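Module 4 – Trier et ranger avec de jeunes enfants
Notes de cours, formation Kakus, mention petite enfance
Version du 13 juillet 2023

Ces notes reprennent la séance sur le tri et le rangement des blocs. Elles complètent la fiche 3 (solides et empilements) et servent de base au devoir écrit. Les pages sur les puzzles sont dans un document séparé.

1. Vocabulaire

On distingue trois opérations que les consignes mélangent souvent. Trier, c'est séparer des objets selon un critère : la couleur, la forme, la taille. Classer, c'est donner une place à chaque groupe obtenu. Ranger, au sens courant, c'est remettre le matériel dans son contenant. En mathématiques, ranger veut aussi dire ordonner, du plus petit au plus grand par exemple. Avec des enfants de trois ou quatre ans, on garde le sens courant et on réserve « mettre dans l'ordre » pour l'autre.

Les solides utilisés sont le cube et le prisme. Le prisme à base pentagonale surprend les enfants : posé sur une face, il présente une arête en haut, et beaucoup l'appellent « la maison ». On accepte le mot et on donne l'autre à côté.

2. Matériel

Un contenant à bords bas, ouvert, assez large pour qu'une main y entre sans toucher les côtés. Des blocs de couleurs franches. Une table claire et dégagée, sur laquelle les couleurs se repèrent vite. Les séries Solheim et Luston conviennent toutes les deux – la première a des arêtes plus nettes, la seconde est plus légère. Éviter de les mélanger dans une même séance : les verts des deux séries ne sont pas identiques et les enfants en font deux groupes.

Le panier tressé est préférable au bac en plastique pour le bruit. Dans une salle où 13 enfants rangent en même temps, la différence s'entend. Il se nettoie moins bien, il faut le brosser.

3. Mise en place

Poser le panier au milieu de la table, vide, et les blocs à côté. Le panier reste fixe pendant toute l'activité. Commencer avec peu de blocs, de formes et de couleurs différentes, par exemple un cube vert et un prisme rouge.

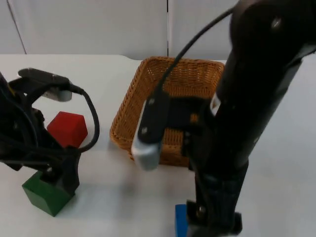 Irkon trouve que deux blocs, c'est trop peu : les enfants de son groupe les mettent dans le panier tout de suite et attendent la suite, et le critère de tri n'a pas le temps d'apparaître. La remarque est juste pour les plus grands. Avec eux, on passe directement à la série complète de 19 blocs et on ajoute un second panier.

Pour les plus jeunes, la version courte reste utile. Elle sert à installer le geste et la consigne avant d'introduire un choix.

4. Déroulement

Consigne 1 : « Mets le bloc rouge dans le panier. » Un seul critère, la couleur. L'adulte ne montre pas du doigt.

Consigne 2 : « Mets le cube dans le panier. » Le critère change. Noter si l'enfant cherche la forme ou reprend la couleur précédente.

Consigne 3 : « Mets le cube vert dans le panier. » Deux critères. À ne proposer que si les deux premières passent sans aide, avec au moins un autre cube et un autre bloc vert sur la table.

On vide le panier entre deux consignes. C'est l'enfant qui le fait, en posant les blocs un par un.

5. Observation

Noter la main utilisée, la prise (bout des doigts ou main entière), l'endroit où le bloc est lâché. Un bloc lâché de haut et un bloc déposé au fond ne renseignent pas sur la même chose. Les bords bas du panier permettent de voir le geste jusqu'au bout.

Devoir : rédiger une observation d'une page pour une seule consigne, avec le matériel employé et sa disposition au départ. Joindre la grille remplie.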